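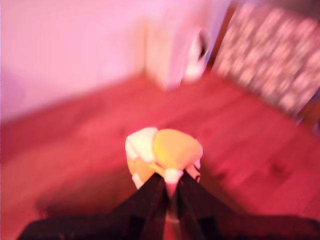
Grip check on a soft item, two-finger gripper, Kestberg.

About Kestberg

Kestberg sets up, maintains and repairs two-finger grippers and the arms that carry them. The workshop is in Gesdale and is run by Ismael Frota. We take in single grippers by post and also work on site.

How a gripper is serviced

Each unit is logged on arrival and run unloaded for 30 cycles before any cover comes off. Backlash is measured at both fingertips and written on the job card. The fingers are then removed, cleaned and checked for twist against a flat plate. A finger that fails is replaced as one of a pair.

Reassembly starts with the zero position. The fingers are closed at low force until the tips meet, the encoder is zeroed, and the closing is repeated from both directions. If the two readings disagree, the drive belt is re-tensioned and the zero is taken again. Worn finger pads are replaced at this stage.

Grip force is set last. Hard test blocks give a clean reading but say little about soft goods, so we also close on items that give way under load. The force is raised in small steps until the item is held through a full lift and a slow turn of the wrist. The final value is stored in the controller and copied to the card.

Service intervals

The standard interval is 700 running hours for fingers and pads. Belts are inspected at the same visit. Cables are flexed by hand along their whole length and changed if the signal drops.

Parts and records

We stock pads and belts for the Nasr and Naledent ranges. Job cards are kept for as long as the unit is in use; the current card number is 3040. The workshop closes for stocktaking in February.

Shares 104

Comments 0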